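How Colleges Grow: Notes for the Second Session
Print | E-mail
Reading time: 4 minutes

These notes go with the second session of our evening course on the history of higher education, and they pick up where we stopped last time, with the small teaching college that has just been told it may become a university. If you missed that session, Tamer Issa has kindly said you may borrow his notebook, which is a good deal tidier than mine. 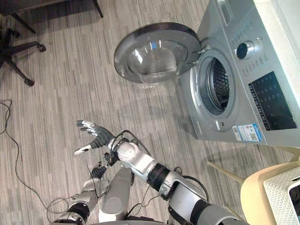 So, what changes on the day a college gets its own charter? Very little that a student would notice! The same people teach in the same rooms, and the bell (if there is one) rings at the same hour. What changes is who signs the degree. Before the charter, a college like Astalby taught its students to somebody else's syllabus and sent the exam papers away to be marked. Afterward it could set its own questions, and it had to answer for them too, and that second part kept a lot of people up at night.

Let me stay with Astalby for a while, as it's the case you'll be reading about. It opened as a training school for teachers, with one long building and a kitchen garden, and for years it took its exams from the larger university at Bralley, a day's travel away. The arrangement suited Bralley very well. It suited Astalby less and less, partly on account of the fees and partly because the Bralley syllabus had a great deal in it about soils and crops that didn't grow anywhere near Astalby. I find the letters from this time very funny in places, and rather sad in others, and I hope you'll read at least a few of them for yourselves.

When the charter came, there were 456 students on the books. Keep that number in your head, please, when we talk about what the new university was expected to do. It was supposed to have a faculty of science, a law school, a proper library and a press of its own, and all of this with fewer students than many of you had in your high schools. The library opened with 2,000 volumes, a good many of them gifts, and you know how gifts of books go. There were 700 on theology alone, and there was no one at Astalby teaching theology.

Deolinda Amaral, whose essay is your main reading, thinks the early years are best understood as an argument about size. One side wanted to stay small and teach well. The other side, led by the first registrar, Coelho, believed that a university with fewer than 1,000 students would never be taken seriously and would sooner or later be folded back into Bralley. Amaral is on the whole kind to both sides, although I think you can tell which one she'd have voted with. Watch for the pages on the evening classes. Coelho brought those in to raise the numbers, the teaching staff grumbled about them for years, and they ended up being the part of the university that the town loved most.

A word on terms, because they trip people up every year (they certainly tripped me up). A "constituent college" belongs to a university and has no degrees of its own. An "affiliated college" has its own governing body but borrows its degrees from elsewhere. Astalby was the second kind and is often called the first, even on the plaque by its own front gate. If you use either word in your paper, tell me in a short sentence how you're using it and we'll get along fine.

We'll also touch on Jivetti, which went the other way. It had a charter first and students later, and for its first two years the place was mostly a set of very handsome drawings. I won't say much about it now. Read the short piece in the packet and come with one thing that surprised you.

For next time

Read Amaral, the first two sections, and skim the third.
Read the Jivetti piece (it's only six pages, and two of those are maps).
Pick one of the Coelho letters and write a paragraph on what he wanted from the person he was writing to. Handwritten is fine.

The longer paper isn't due until December, so please don't start worrying about it yet. If you'd like to talk over a topic, catch me at the break, or stay a few minutes at the end while I'm packing up.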